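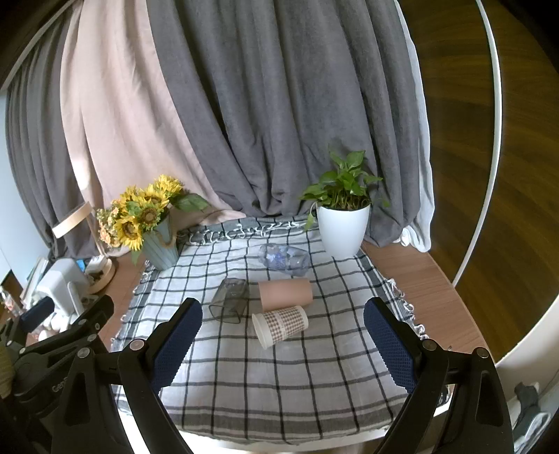 Cup task on the checked cloth, seen from the hand-held gripper.

Elulwood Project: Interim Progress Report
Prepared for the Zuramier Fund by Orestis Ververidis
26 June 2022

Where we are

The plan you paid for said that by this point we would have a robot arm that can set a fallen cup back on its feet after being shown how by a person. We have the showing part in good order. The robot part is coming along at the speed of a robot part.

Since the last report we have recorded 2,167 demonstrations of the cup task. Of these, 765 come from the second site at Cukholm and the rest from our own rooms. We have thrown out 535, a number I was hoping to make smaller before you saw it. Most of the rejects are ones where the person hesitated in mid-air, changed their mind and went for a different cup. People do this constantly at home and it does them no harm. A model trained on it learns to hover.

How the demonstrations are made

In the proposal we said we would teach mainly by remote control, with the operator steering the arm from a desk. We did this through April. It is slow, it makes the operator's neck hurt, and it produces motions that look like someone defusing a lunchbox. A single cup took up to 28 seconds from first move to release, and the good operators were not much quicker than the bad ones.

We have since moved most of the work to the hand-held gripper. The operator holds the tool, squeezes, turns the wrist and puts the cup down, and the camera on the tool records what the fingers did. There is no arm in the room to wait for, or to apologize to the downstairs neighbors about. Remote control is now kept for checking: when a policy fails on the real arm, an operator takes over from the desk and finishes the job, and we save the rescue as a demonstration of its own. I would describe these as our most honest data and also our least flattering.

The change moved some money between budget lines. The details are in the spreadsheet sent separately, where the line called "operator comfort" has been renamed "seating" at your request.

The task itself

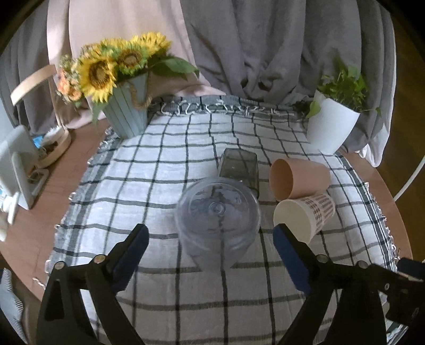 Grasp choice is still our main technical problem. A standing cup can be taken from almost any side, but a fallen one has a rim and a base, and the wrist has to know which is which before the fingers get there. The layouts are set up to force that decision. With the clear cup lying base-first toward the gripper and the paper cup beside it turning its open rim to the right-hand pad, the same approach will not do for both, and an operator who has got used to one has to think again for the other. The tall smoky gray one is harder still, lying behind the clear one with its closed base to the back of the table. Our reviewers now note the direction of the opening for every cup in a layout before they look at the motion, and this has ended a number of long arguments about whether a demonstration was "weird" or "fine."

Clear plastic remains a nuisance. The model finds printed paper cups easily and is much less sure about anything it can see the tablecloth through. We had assumed that a busy cloth would make this worse, and wrote as much in the last report, with some confidence. Early tests point the other way: on a grid pattern, the lines bend where they pass behind the plastic, and the model seems to use this. I would not put it any more strongly until the plain-cloth runs are done. Please do not put it in your newsletter yet.

Plants and flowers stay at the back of the table in these layouts. A reviewer of the first proposal asked for "realistic household clutter" and we took this to heart. The policy has so far shown no interest in picking the sunflowers.

Software

Ha, our recording and playback tool, is in daily use at both sites. It matches the finger opening to the video, cuts each session into separate demonstrations and lets a reviewer accept or reject with one key. For some weeks the accept key and the reject key were next to each other. They are now on opposite sides of the keyboard. We went back over the sessions from that period, and the counts given above are the corrected ones.

What Ha does not do well yet is handle a demonstration that includes a failed first try. If the operator pinches a cup, loses it and picks it up again, the tool cuts the recording in two and labels both halves complete. The first half then teaches the arm to drop things, a skill it already had. A fix is being tested at Cukholm.

What went wrong

Two operators left, one for graduate school and one for a job with windows. Training replacements took longer than planned, largely because our written instructions turned out to describe the old remote desk in loving detail and the hand-held tool in one paragraph. They have been rewritten.

The finger pads wear faster than the supplier led us to expect. Worn pads slip on smooth plastic, the operator squeezes harder to make up for it, and the recorded grip is then wrong for a fresh pad. We now change pads on a fixed schedule and write the change in the session log. The people writing it in the session log would like it known that they find this tedious.

Next period

We will finish the plain-cloth runs, add bottles lying on their sides as a full part of the task, and run the first side-by-side test of policies trained on hand-held demonstrations against those trained on remote control. The test will use the same arm and the same cups for both. I expect the hand-held set to win. I also expected to need no second budget for cups, so please weigh my forecasts accordingly.

One request: the mid-project visit is down for Elulwood only. Cukholm would like to be included, and they have the better coffee. If the Fund can add half a day, we will arrange the transport.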